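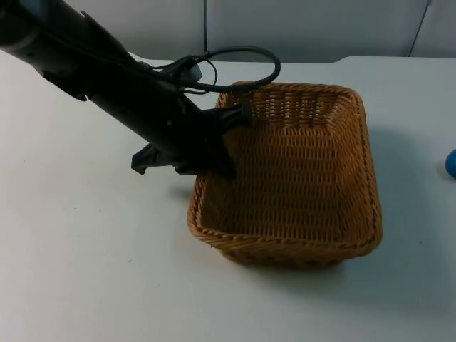
**Will I lose my job when the picking cells start?**

The Tenanlow site is keeping all of its current packing posts. Staff on the packing line will move between the cells, the returns desk and goods-in, on the same grade and the same hours.

**When does the change happen?**

The first 2 cells go live in September. The other benches stay as they are until the site has a full month of figures from them.

**What will the arms do?**

They move small, light items into and out of baskets and trays. Anything over 200 grams stays with people, and so does anything fragile or oddly wrapped. A cell handles one item at a time and is slower than a trained packer. It is meant for the long, repetitive runs that most people ask to be rotated off. 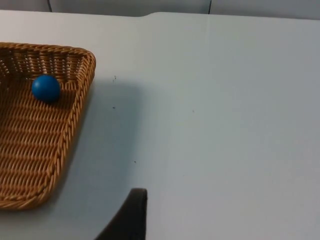
Those runs make up 2,620 lines in a normal week. Orders with mixed contents, gift notes or customer changes will still come to the benches by hand.

**Who looks after a cell during a shift?**

One person per cell, called the cell lead. The lead refills baskets, clears stoppages and signs off each batch. Skimen, who supply the control software, take faults that the lead can't clear on ext. 235.

**Do I have to become a cell lead?**

No. It is open to anyone on the packing line who wants it. Training takes 2 days, in paid time, and is run by Ekanayake on site.

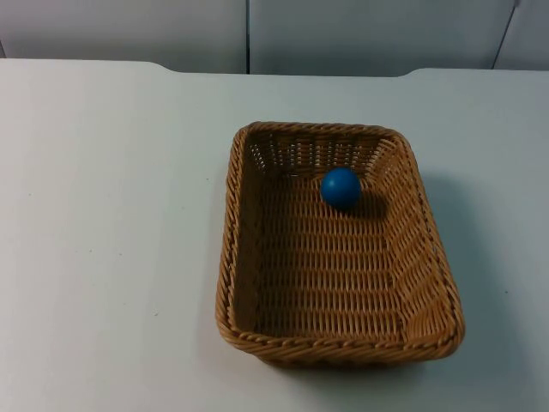

**What happens to my pick rate target?**

Individual targets are switched off for anyone working at a cell. Output is recorded against the cell and is not used in personal reviews. Bench targets stay at their present level.

**Can I stop the arm myself?**

Yes. Anyone can press the red stop button at any time, lead or not. Tell the lead afterwards so that it can go in the shift log.

**Where do I send other questions?**

Use the Clonska noticeboard on the staff intranet, or speak to your shift manager.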